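Do fabric refreshers do anything for a tablecloth?
Ylva Hovland, 5/21/24

I keep getting told to spritz the kitchen cloth with vinegar water and let the air do the rest. I tried it for 3 weeks. The cloth smelled like salad, then it smelled like the cloth again. Vinegar may loosen a fresh tea stain if you get there fast. Old grease doesn't care.

A fan does help with drying after you sponge a spot, and any cheap desk fan will do. Point it across the cloth, low speed, and slide a dry towel underneath first.

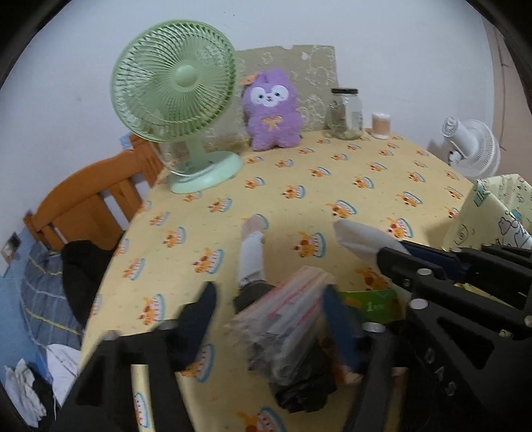
Salt on red wine is the other one. Signe Isaksson swears by it. I've poured salt on wine, beet juice and coffee, and what I mostly got was pink salt. Cold water and plain dish soap beat it every time I compared them on the same rag.

Baking soda paste is fine on cotton, less fine on prints. Try it on the hem. If the color lifts, stop, and please don't write to tell me the internet said it was gentle.

As for ironing through brown paper to pull out candle wax, okay, that works. Grudgingly. Change the paper often. 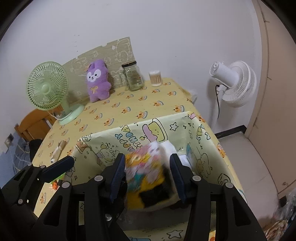

Filed under: Laundry & Linens

Comments are open until December. Lærke Laxdal asked last time about starch sprays. I have 5 cans of the stuff and no opinion worth printing yet.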